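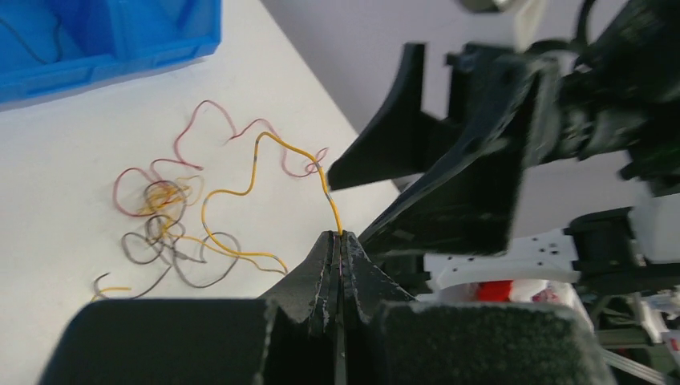 Item 3: yellow, red and dark gray wire on the sorting table, blue bin at the corner.

Custano Wire Room, Minutes of the Bench Meeting
August 13, 2024
Minutes approved as circulated.

1. Previous minutes
Accepted with one correction. The cut length for stock coded 812 should read 600 mm, as on the Pillay order sheet.

2. Stock
The Nornarex delivery is on the rack and booked in. Labels for the lower shelf are still missing. Carried over to the next meeting.

3. Mixed offcuts
Thin insulated wire is going back to storage in mixed bundles. Where red, yellow and gray strands are knotted together, separation takes longer than cutting new stock. Agreed:
Offcuts under 5 cm go to scrap and are not sorted.
Longer pieces are separated by color before they leave the table.
Pieces are to be freed from the outside of the tangle. Pulling on a loop from the middle tightens the knot.
Blue bins are for unsorted wire only. Sorted wire goes on the hooks.
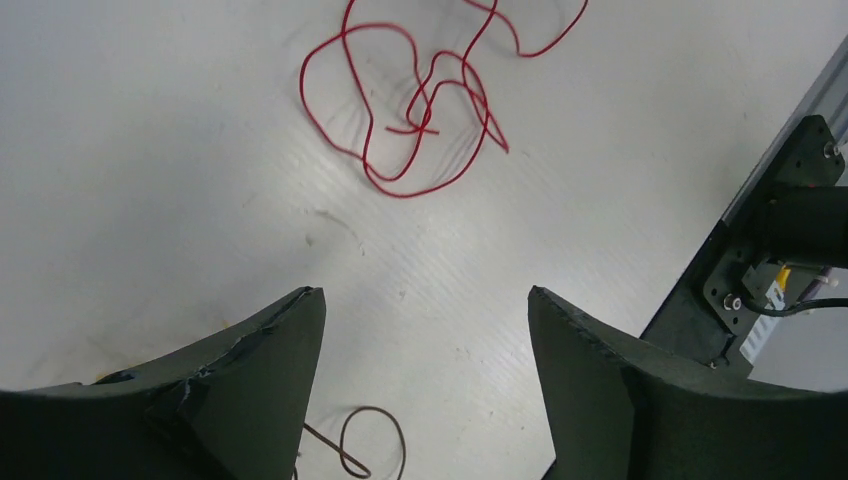
Minutes secretary, Custano Wire Room

4. Red and brown wire
Red wire is to be coiled and tied before storage. Loose heaps spread over the white tabletop and pick up short ends of other colors. Brown is used in small amounts and will get its own tray. The Irero trays were preferred over the current ones on depth. Order 12.

5. Tabletop
Scuffs and a faint yellowish stain noted. Surface is serviceable. Wipe down with mild soap at the end of each shift. No abrasive pads. Replacement of the top deferred to January.

6. Other business
The side cutters need sharpening. One pair to stay at the bench while the others are out.
Request for a second row of hooks: approved, height to match the first.

Open actions: shelf labels, tray order, cutters, hooks.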